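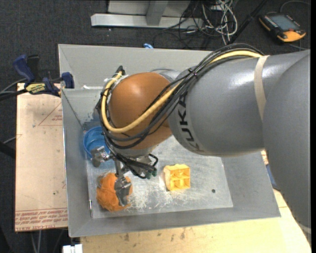

So I finally made it to the Brenomex open day, after missing it two years running (once for a wedding, once because I drove to the wrong Grumerau – there are two, and the other one is mostly a gas station and a very nice pond). Annag Kerr from my Wednesday baking group came along, and we were in the parking lot by 10, which felt early until we saw the line for the coffee tent!

If you don't know Brenomex, they make crackers. Also breadsticks, and a seeded crispbread I could eat by the box, but crackers are what built the place. You get a hairnet and a sticker with your group number, and off you go. We were group 11. Our guide had worked the ovens before she moved to the office and she clearly missed them, so we spent ages at the ovens and about a minute in packing, and that was fine by me.

The dough room was my favorite. It smells like warm yeast and butter and a bit like a school gym, and the big mixer has been there so long that it has a name, Talebi, after the man who installed it. Annag asked how they keep the dough from getting tough when they rework the trimmings and got a proper answer – small amounts, and a long rest before it gets rolled again. I've been doing mine all wrong. I wrote it on my hand.

Then tasting, which was a mob scene. They'd put out 1000 sample bags and I'd say most of them were gone by lunch. The rosemary ones are great, the beet ones taste like dirt (sorry, Brenomex) and the Pikevon cheese thins are so salty I went back for water twice. Worth it.

Tickets are free but you have to sign up ahead, and they go fast in June. Wear flat shoes, the stairs are metal grating and my heels kept catching. The factory shop closes at 2, so go there first if you want the broken-cracker bags. We got the last one and split it in the car.

Filed under: Days Out, Food & Baking

Recent posts
My seeded crispbread, third attempt
Grumerau farmers market with kids
Is a stand mixer worth the counter space?
A rainy weekend of pie crust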